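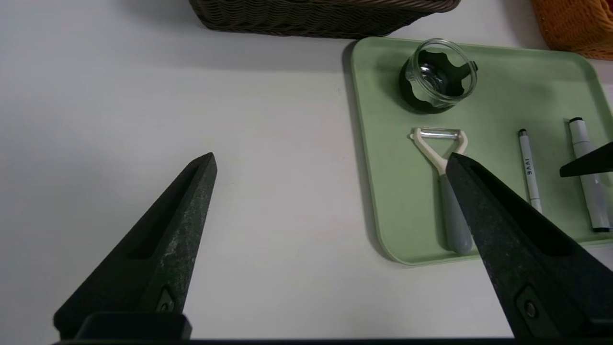
I promised a few of you that I would finally write down what we're planning to spend next year, and since I put it off all through the fall, you're getting it in one long go. Get a coffee!

The arms are staying. Anas Mahrous went back and forth with Navemine over the service contract (he has more patience than I do) and they came down enough that replacing anything would be silly. What we do need is fingers. We wear through them faster than I ever budgeted for, and every time we order a single pair we pay the same shipping as we would for a boxful. So the plan is 3 spare pairs per arm, bought together in April, and a drawer with a label on it so they stop wandering off to Ilaria's desk.

Then there's the small stuff, which I used to leave out of the budget altogether. Trays, baskets, jars, peelers, markers – all those ordinary kitchen and desk things the arms practice on. Last year it came to 101 dollars, on a line where I had written zero. I've put down 100 for next year and Zaid Hattar has already laughed at me, so we'll see. My one bit of advice is to buy two of anything you like, as shops change their stock and then you can't get the same peeler again for love or money.

The bigger question is the wrist cameras. Domilus has a newer one that Ilaria Parisi loves, and Tiston has a cheaper one that I love, mostly for the price. We've asked both for a loan unit and I'd like to run them side by side for a couple of weeks before I sign anything. If you've used either one, please write to me – I read everything, even if I'm slow to answer.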